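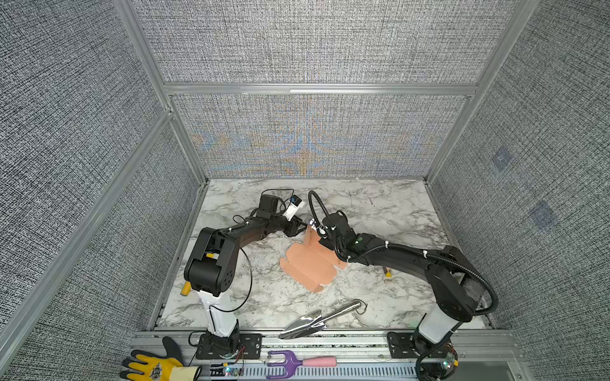
Opinion > Work and Machines > Columns

An afternoon with the box folders of Sarkby

I have spent a good part of my adult life being bad at boxes. I don't mean the big removal sort, which come with their own sense of purpose. I mean the flat ones, the kind that arrive as a sheet of card with flaps and tabs going off in all directions and are supposed to become a gift box if you follow the creases. Mine become a sort of hat. So when an invitation came to the August open afternoon at Telix, on the Sarkby industrial estate, promising two robot arms that would fold a cardboard box before my eyes, I went in a spirit of jealousy.

Sarkby is not where you expect to meet the future. It has a tile warehouse, a gym and a van selling bacon rolls, and Telix is between the gym and the end of the road. Inside they had put out squash and name stickers. There were 28 of us: a few from local firms, a party of sixth-formers, a man who told me he had come for the air conditioning, and me. We were given a talk with slides. The slides said that by some year or other a great many things would be handled by a great many arms, and one of them had a graph going up so steeply that I worried for the ceiling.

Then we were taken next door to see the arms themselves, and I liked the place at once, in the way one likes a pub after a christening.

They work in a sort of booth, a pair of black arms on white columns, with grey speckled fabric round them and a floor patterned like marble, as though somebody had fitted out a very small hotel lobby and then not got planning permission for the hotel. Their cables are held on with white cable ties. I mention the cable ties because the slides had not. In the slides the future was smooth and had a blue glow. In the booth it was held together with the same things I use for the tomato plants, and I trusted it a great deal more for that.

The box was pink, a salmon sort of pink, and it lay flat between them with its tabs spread. One arm had hold of a flap and was standing it upright. The other hovered close by with its gripper pointing at the business, in the manner of a husband at a flat-pack wardrobe. Lying at the front of the booth were a garden trowel, a little purple three-pronged cultivator with a pink handle, and a yellow and black work glove, and I spent some time wondering whether they would be called upon. I am a gardener of sorts, and I wanted to see what an arm would make of a trowel. But the afternoon's programme said boxes, and boxes were what we got.

I will try to be fair about what followed. The flap went up. The flap stayed up while the arm held it and came down when the arm let go, as flaps do, and the arm went back for it. It went back for it again. The second arm came in to crease a neighbouring tab and gave it the gentlest of nudges, and the whole sheet slid an inch across the marble. Both arms stopped. I would not say they looked at each other, because I have promised myself not to write that sort of thing, but there was a pause, and it was a pause I recognised from my own kitchen table every December.

The sixth-formers were the best audience. They groaned when the flap fell and cheered when it held, and one girl started giving the arms advice, which was sound. The man who had come for the air conditioning became quite gripped. On the third attempt two adjacent sides stood up together and the tab between them went into its slot, and there was real applause, the loud unembarrassed kind you hear when a toddler gets a spoon in. I joined in. I had not seen a tab go into a slot with so much riding on it before.

The person running the booth was Fatima Ibrahim, who has the patience of a driving instructor and, I think, the same habit of pressing an imaginary brake. I asked how many times the arms had done this. "We're on attempt 532 with this box pattern," she said. I asked how many had ended in a box. She said that depended on what I was prepared to call a box, and I felt, for the first time that day, that I was among my own people.

I asked her next why cardboard, when factories have had machines for folding cartons since before either of us was born. There is one down the road at Pacheco, who make biscuit packaging, and it gets through cartons faster than you can say so. She had plainly been asked this before. That machine, she said, folds one box. Give it a different box and you need a fitter and a long morning. The arms are meant to be shown a thing they haven't met and have a go at it. Card is a good teacher, she said, because it bends where you don't want it to and springs back when you've finished with it.

I have been turning that over since, and it is the bit of the day I would have put on the slides. We have got used to being told about robots in one of two voices. The first says they are coming for every job by teatime. The second says they are a swindle and can't so much as open a door. Both voices have the great advantage of not needing to stand in a room in Sarkby for an hour with a paper cup of squash. If you do stand there, what you see is something much slower and a good deal more interesting, namely how hard the easy things are.

My late aunt worked for years on the packing line at Curketti, the confectioners, when it was still a going concern in our town. She made up presentation boxes by hand and could do it while carrying on two conversations and disapproving of a third. On her payslip this was called unskilled. I thought about that word a fair bit in front of the booth. Here was a roomful of clever people, with cameras at the grippers and more wiring than my house, and they were working flat out towards the thing my aunt did while discussing somebody's divorce. If it takes 532 goes and a degree to get partway there, then "unskilled" was a word chosen by whoever did the wages.

I don't say this to cheer for the arms' failure. I would like them to succeed. My aunt's wrists were ruined by the end, and she would have handed the job to a pair of black arms without a tear, provided somebody went on paying her. That last part is where I find myself grumbling at Telix, and at every talk of this kind I have sat through. There was a slide on savings. It had a large figure on it and no mention of whose pocket the saving was going to end up in. I put my hand up and asked. The young man with the clicker said it was a great question, and we went on to the next slide.

He might have said he didn't know. Fatima Ibrahim said it next door several times in an hour – she didn't know when the arms would be quick enough to sell, she didn't know whether a wrinkled sheet would throw them, she didn't know why they were better after lunch – and each time I believed her more. The slides knew everything, and I came out of them wanting to count my fingers.

So my advice to firms holding an open afternoon is to bin the talk. Let people straight in to the booth. Let them see the flap come down. Leave the trowel out, too, it gives the mind somewhere to go. A public that has watched a machine lose an argument with a piece of pink card will ask better questions about it than one that has been shown a graph, and it will be harder to frighten and harder to sell rubbish to.

At 5 they gave us each a flat box to take home, in plain brown. I have had two tries at mine. It is currently a hat, with one good corner.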